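工作笔记　十一月　Brunelero 按钮式手风琴，右手簧片（续）

上午九点二十开始。室内十九度，湿度计在四十六和四十八之间。暖气昨晚没有关，所以蜡的情况比上一次好，刀插进去不会整块崩开。

先把上次没有写完的事情补上。这台琴是 Vratislav Urban 从 Bevemitz 送来的，他父亲用过，后来放在楼上的柜子里很多年。右手四十二个音，三排簧，每块簧板正反两面各一片簧舌，一共 252 片。左手我还没有打开，这一次的笔记只写右手。左手请 Trilok Pal 接着看，他说下星期有时间。

客人的要求有三条，我照他的信抄在这里，免得以后记错：第一，能演奏，在家里和小的聚会上用；第二，外壳不要重新抛光，角上的磨痕要留着；第三，震音不要太宽，他的原话是“不要像游乐场”。第三条最难写成数字，我下面再说。

拆下来的情况

音簧座一共四个，都是云杉，底面有一层薄的皮子。皮子还软，只有第二个音簧座的低音一端被虫咬了一个小口，不到两毫米，不影响密封，我用同样厚度的皮补上了。音簧座底面放在平板上检查过，第三个有一点弯，中间透光，用塞尺可以塞进最薄的一片。这个数值我认为可以不刨，装回去的时候把压紧的钩子调紧四分之一圈，再做漏气试验。

蜡的情况不一样。第一和第二音簧座的蜡是原来的，颜色很深，表面有细裂纹，用指甲按没有痕迹。第四音簧座的蜡是后来补过的，颜色浅，里面有气泡，有的地方流到了簧板上面，离簧舌的根部很近。我不知道是谁做的。做的人手很快，但是温度太低，蜡没有真的粘到木头上。我把刀尖放在簧板下面，稍微一抬，簧板就自己出来了，木头上是干净的，一点蜡也没有留下。

所以我的决定是：四个音簧座全部除蜡，全部重新上蜡。Ebuka Effiong 昨天问我，第一和第二能不能只补裂纹，省两天。我想了一个晚上，还是不同意。旧蜡和新蜡的收缩不一样，交界的地方以后会先裂，那个时候客人再寄一次，运费比两天的工时更贵。这个意见我也写在工单上了。

除蜡

用的是扁的骨刀和一把磨短的木凿，不用热风。热风很快，但是会把旧蜡化进木纹，后面很难清理，而且皮瓣受热会卷起来。簧板拆下来以后按顺序插在开了槽的木条上，高音在左，低音在右，和琴里的方向一样。每一块簧板背面用铅笔写音名和排号。原来厂家打的字有的看不清，尤其是 B 和 H 的问题：这台琴按照中欧的写法，B 是降 B，H 才是 B。我自己在第二排写错了一次，后来用调音表对过，改回来了。请接着做的人也注意，不要照自己的习惯读。

刮下来的旧蜡放在铁罐里，不要倒掉。Hedvika Urban（Vratislav 的妹妹，她在信里负责费用的部分）问过旧材料可不可以一起寄回去，她想留一点。我回答可以。

音簧座的槽口刮干净以后，用松节油擦一遍，只擦上蜡的边，不擦腔室里面。擦完放了三个小时才进行下一步。腔室里面的灰用软毛刷和吸尘器，吸尘器前面套一层丝袜，这样小的皮瓣掉下来不会被吸走。
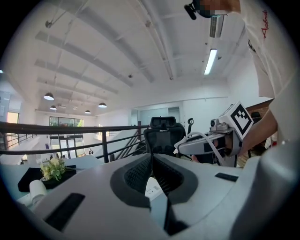 近处，白底上有一张小标签。右边的人穿白T恤。

簧片的检查

簧舌是钢的，铆在铝板上，做工很好，铆钉两边的锤印很整齐。高音部分有一点浮锈，低音部分比较干净。这和一般的情况一样，高音簧舌薄，间隙也小，一点点锈就会听得见，音高会往下走或者声音发沙。

除锈用玻璃纤维笔，顺着簧舌的长度，从根部到尖端，一个方向，不来回。来回擦的话簧舌会被带偏，以后在槽里碰边。下面垫一片薄的黄铜片，厚 0.05 毫米，右手握笔，左手压住铜片。每擦完一块就对着灯看一次间隙，两边的光要一样宽。

有四片碰边，都在高音区。用小的钥匙形工具在根部轻轻推正，推完敲一下铆钉。其中一片（第三排，高音 fis）推正以后第二天又偏回去一点，说明铆钉松了。这一片我重新铆过。铆的时候听声音，钉子紧了以后声音会变尖，变尖以后只再敲一下，不要多。

有一片断过又换过的，第一排 d，换上去的是另外一种钢，颜色发蓝，比旁边的稍微宽一点。声音能接受，只是起音慢。Trilok 认为要换，我认为可以先留着，把开口调小以后再听。今天试了三次开口，第三次比较好，轻声的时候能和旁边的音同时起来。不过我还没有完全放心，装进琴里以后要再听一次。如果还是慢，就从 Oravec 那边订一块整的簧板，不要再单独换簧舌。

皮瓣

皮瓣全部换新。原来的皮瓣有一半已经卷起来，翘起的高度最大的地方有四毫米，琴拿起来换风箱方向的时候能听到“啪”的一声，这就是皮瓣晚关的声音。

新的皮瓣是 Oravec 的羊皮，我们从两种厚度里选。低音用厚的，上面加一条细的塑料弹片；中音用薄的，也加弹片，但是弹片只到三分之二长；高音最上面的九个音不用皮瓣，和原来厂家的做法相同。胶用虫胶调的，只涂根部，长度四到五毫米。以前我涂得太长，皮瓣变硬，关得不好，所以现在我在垫板上画了一条线，胶不过线。

皮子的方向也要看。光面朝向簧板，毛面在外。裁的时候从背脊那一侧开始，肚子那一侧的皮太松，只能用来做别的。Ebuka 裁的那一批有几条是从肚子那边来的，用手拉一下就能感觉到，会伸长。我挑出来放在蓝色的盒子里，没有扔，可以做键盘下面的垫。

另外一个小问题：弹片的尖如果正好压在皮瓣边上，会有很轻的金属声，像有人远远地弹指甲。把弹片往回剪半毫米就没有了。这件事我在 Dukora 那台琴上也遇到过，那时找了一整个下午，以为是键盘的声音。现在写在这里，下次先检查这个。

蜡的配方和温度

这次用的蜡是自己做的，一块净重 900 克，由蜂蜡、松香和很少的亚麻油组成。比例：蜂蜡四份，松香一份，亚麻油每一百克里加一毫升。松香先单独化开，过一遍细布，再加蜂蜡，最后加油。顺序反过来也能化，但是松香里的树皮渣会沉在锅底，取的时候容易带上来。

试验做了三次，记录如下。

第一次，松香多一点，三份半比一份。凉了以后很硬，粘得很牢，但是弯木片试验的时候有细裂纹。冬天在没有暖气的房间里恐怕会裂。不用。

第二次，四比一，没有油。弯木片没有裂，刀切下来的边有一点碎。可以用。

第三次，四比一，加油。边是整齐的，按下去有一点点弹回来。气味也好，没有焦味。采用第三次。

倒蜡时锅里的温度是个老问题。太低，就会像第四音簧座那样，只是盖在上面；太高，蜡会从簧板下面流进腔室，还会冒烟。我这次在八十八到九十二度之间倒，壶嘴离缝三毫米，一次走完一条边，中间不停。如果中间停了，不要从停的地方继续，要退回来两厘米重新走。音簧座稍微倾斜，大概一支铅笔垫在下面的高度，蜡自己会流到前面去。

上蜡之前簧板要先预热。我把插满簧板的木条放在灯下十分钟，手摸上去是温的就够了。Trilok 不预热，他的结果也不错，可是他的动作比我快得多。我的速度不够，所以我预热。

每一块簧板四边都要有蜡，两块之间的缝也要填满。倒完以后用热的勺形铁把角上再走一遍，因为角上最容易漏。铁不能碰到簧舌，也不要在同一个地方停着。第二音簧座做完以后，我发现最低的两块簧板比旁边高出一点点，原因是下面有一小粒旧蜡没有刮干净。拆了重做，用了四十分钟。下次放簧板之前用手指沿着槽口摸一圈，眼睛看不见的，手指能摸到。

中午休息。汤是昨天剩下的，太咸。

调音

下午一点半开始粗调。调音台的风箱昨天换过一块密封条，压力比以前稳，长音的时候指针只动很少。参考音高按照客人的意见定在 442，他要和他的朋友一起演奏，朋友的琴是 442。

我先把 252 片全部量了一遍，不改，只记录。记录的方法还是老办法：左边一列推，右边一列拉，偏高写加号，偏低写减号，单位是音分。超过允许范围的有 103 片，多数是偏高，集中在第四音簧座。我的理解是，上一次的人在那里锉过，而且锉的是尖端，没有在装好以后再检查。低音部分普遍偏低，可能只是灰和锈，因为清洁以后有一些自己回来了。

方法大家都知道，我还是写一次，因为新来的同事会看这本笔记。要升高，在尖端轻轻去掉一点；要降低，在根部附近去掉一点。都是很少的一点。根部尤其要小心，刮深了以后簧舌会疲劳，将来从那里断。我用的是磨细的刮刀，高音用玻璃纤维笔就够了，不要用锉。每次刮完，先拨一下簧舌，等它凉下来再量。手指的温度就可以让高音变化一到两个音分，刚开始的时候我不相信，后来自己量过，是这样的。

里面那一面的簧舌不能直接刮，要用钩子从槽里拉出来，垫上铜片。拉出来的时候角度要小。如果拉得太高，开口就变了，音高可能对了，但是起音坏了，等于没有调。我今天有两片是这样，开口重新做，音高也重新做。

关于震音。三排里面，一排是准的，一排高，一排低。原来的宽度在中间的 a 上量出来是正负十九，很热闹，这确实像游乐场。我做了三个样板给 Vratislav 听，是在电话里听的，所以不算很可靠：正负八，正负十一，正负十四。他选了中间的。他的妹妹在旁边，选了最宽的。他们商量了一会儿，我没有完全听懂，最后还是十一。我建议越往高音越窄，不是按同样的音分走下去，而是让拍频慢慢变快，这样高音不会散。表格贴在调音台的右边，请不要拿走，也不要在上面放杯子。

粗调到四点，做完第一和第二音簧座。第三做了一半。耳朵累了以后，我会把所有的音都听成偏低，所以停下来，改做手上的事情。

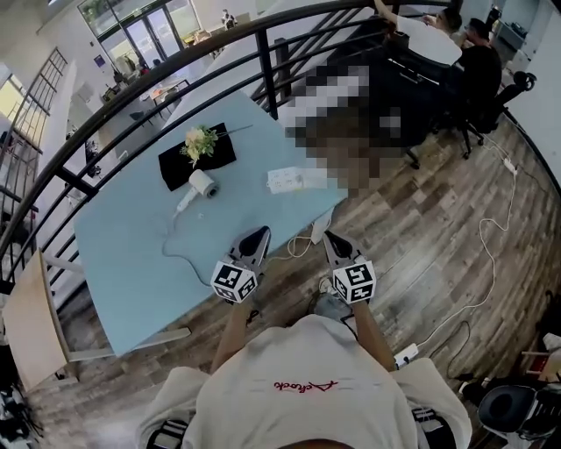 桌边，从上面看。T恤胸前有红色的草体字。

键钮和垫子

趁着休息耳朵，看了右手的机械部分。按钮本身没有损坏，有三个颜色比别的黄，应该是不同时间换的，客人知道，不用改。杠杆轴是一根长钢丝，抽出来的时候中间有点紧，我用了一滴钟表油，来回转了几次才出来。不要用钳子硬拉，弯了以后整排都会有摩擦。抽出来以后用细砂纸擦过，再用布擦干净，没有再上油。轴上有油会粘灰，过两年比没有油更紧。

音孔垫是毛毡加皮，毛毡还有弹性，皮面上有很深的一圈压痕。如果只换皮，旧毛毡的形状还在，新皮会跟着它走。我的做法是毛毡和皮一起换。新垫子比原来厚了 0.3 毫米，所以按钮会高一点点，杠杆要全部重新弯一遍，让按钮的高度成一条直线。弯的时候两把钳子，一把固定，一把弯，不能让力量传到轴上。

按键行程原来是 3.5 毫米，我打算还做成 3.5。Ebuka 提出做浅一点，演奏快的曲子舒服。他说得有道理，但是行程太浅，垫子打开不够，低音会发闷，音高也会降一点。我们在最低的三个音上试了 3.0，降了四个音分，能听出来。所以还是 3.5。

垫子的密封检查用一个小灯放在音孔下面，关上房间的灯，看有没有光。今天窗外还亮，这个检查留到晚上做。

风箱

风箱没有大的问题。角上的金属包边有两处翘起，已经压回去。内侧的皮角有一处变硬，涂了一点羊毛脂和蜂蜡的混合，明天看效果。漏气试验（不按任何键，琴自己的重量往下拉）现在还不能做，要等音簧座装回去。我记得刚收到的时候试过，从合上到全开用了十一秒，很差。目标是三十五秒以上。

风箱钉有一枚不是原来的，螺纹也不对，孔已经被拧大了。孔里填了一小条枫木，用骨胶，明天再钻。钻头不要超过钉子的一半直径，木头老了会裂。

外壳

外壳是赛璐珞，酒红色，有珍珠花纹。只用湿布和一点中性肥皂，擦完马上擦干。商标 Brunelero 的金属字后面藏了很多灰，用牙签包棉花一点一点擦出来。字母 u 的一只脚松了，从里面点了胶。按照客人的要求不抛光。我在左上角用手指试了一下，有磨痕的地方其实很光滑，是人的袖子磨出来的，抛光以后反而没有了这个感觉。

背带是新的，客人自己买了，不在我们的工单里。不过背带的扣环和旧的环不是一样的宽度，会左右滑动，声音很吵。可以在中间加一小段皮套。费用很少，我先问 Hedvika 再做。

Anežka Lukáč 的问题

Anežka 今天来信问她那台 Dukora 的情况。她的琴比这台小，只有两排簧。她觉得修好以后中间的 g 还是在轻声时不出来，大声时正常。这个多半是开口太大。我请她不要自己弯簧舌，先在不同的风压下录一段音寄给我们，推和拉分开录。她很仔细，上次还把房间的温度写在录音的开头，这对我们很有用。

回信时我顺便解释了为什么冬天拿进屋里不能马上演奏。冷的簧片遇到屋里的热空气会结水，水在簧舌和槽之间，音会停住，过几次就有锈。琴要放在箱子里，箱子关着，至少等两个小时。她说她一般等半个小时。

材料和工时

蜡：900 克的那一块用掉不到一半，余下的包好放在二号柜，标签写了配方和倒蜡的温度。
皮瓣：薄的还够做一台，厚的不够，要订。订单写好了，还没有寄出，等 Trilok 看完左手一起订，可以省一次运费。
玻璃纤维笔芯：剩四支。用过的纤维请用胶带粘起来再扔，不要用手扫桌面。我上个月手指里有一根，三天以后才出来。
虫胶：够。
毛毡：红色的够，绿色的没有了。里面看不见，用红色也可以，但是如果客人在意颜色一致，要先说明。

工时：除蜡和清洁十一小时，皮瓣六小时，上蜡五小时（包括重做），粗调到现在七小时。估计超出报价一些。我会在下次的信里写明是哪一部分超出，主要是第四音簧座的旧修理，这个在报价的时候看不到。

晚上的补充

六点四十关灯检查了音孔垫。四十二个里有五个透光，都在靠近风口的一端，透的是同一侧。这说明不是垫子的问题，是杠杆弯的角度一样地偏了。五个一起调，调完再看，还有一个有很细的一条光。用薄纸条试，放在垫子下面拉，阻力在四边应该一样，这一个有一边比较松。在毛毡下面加了一小片纸，现在好了。加纸不是很漂亮的方法，但是厚度刚好，而且厂家自己也在另外两个垫子下面加过。

第四音簧座上蜡以后已经放了二十四小时以上，用骨刀在角上试，粘得很好，蜡断了，木头那一面还留着一层。这和之前的情况正好相反，我很高兴。

第一音簧座装进琴里试了一下，只是为了知道琴里和调音台上的差别。每台琴的差别都不同，这台在中音区平均低两个音分，最低的几个音低五个。所以调音台上的目标要加上这个差值。我把差值用红色铅笔写在表格旁边的空列里。Trilok 接着做的时候请用红色的那一列，黑色的是没有修正的。

那片发蓝的 d 在琴里听，还是慢一点点。单独听不明显，和 e 连着弹，快的时候能听出来。我倾向于订簧板了。Trilok 又对了。

还没有决定的事情

一、第三音簧座的弯。装回去以后如果漏气试验过不了三十五秒，先检查这里，再考虑刨底面。刨以前要把皮子揭掉，等于多半天的工作。

二、变音器的滑片。原来是铝的，有一片移动的时候有涩的感觉。看过了，没有变形，可能是槽里有以前流进去的蜡。用竹片清理，不用金属。

三、最高的两个音在轻声时有一点气声。没有皮瓣的音有一点气声是正常的，可是左右比较，这两个比旁边多。等细调的时候再看间隙，现在不动。

明天

先细调第一、第二，上午耳朵好的时候做。第三粗调的后半段放在下午。填好的钉孔上午十点以后可以钻。给 Oravec 打电话，问厚皮瓣的交货时间和 d 的簧板。给 Hedvika 写信，问背带的皮套和旧蜡的包装，旧蜡有一点重，如果放在同一个箱子里，要离琴远一些，不能靠着风箱。

调音台的灯管有一点闪，看间隙的时候眼睛不舒服，有空的人请换一下，新的灯管在楼梯下面。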